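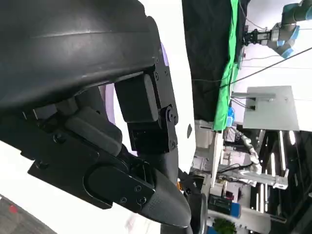

One reader on the Utcombe site wrote in to ask why the gripper cell was down for most of a shift when the fault log showed only a single stop. It was a fair question, and the short notice sent out on the day did not answer it.

The stop came during a routine pick test on the Zotum line. The gripper closed on a part, reported a good grip, and then let the part go as the arm began to lift. The controller kept reading "closed" and carried on with the move. An operator saw the part fall and hit the stop. No one was inside the marked area and there were no injuries.

Tutton, who service the grippers for us, found a loose pivot screw in the finger linkage. With the screw backed out, the finger could give under load while the position sensor still showed it where it should be. The last recorded torque check on that joint was in June. The schedule calls for one every 8 weeks, and it had been missed more than once.

The restart took so long because we checked the other grippers before powering anything up. Of the 20 units on site, two more had screws below the torque mark. Both have been reset with fresh threadlocker and run through 40 cycles at full load without a slip.

**What changes now**

- The pivot screw gets a paint line across the head. If the line is broken, tag the unit and leave it off.
- Torque checks go on the Morikawa maintenance board, where an overdue check blocks the cell from starting in automatic.
- A dropped part is to be logged as a fault even if the controller shows no error.

The second item is not live yet. Until it is, shift leads sign the paper sheet at the cell door before the first run.

Questions about the new sheet can go to the Utcombe maintenance desk.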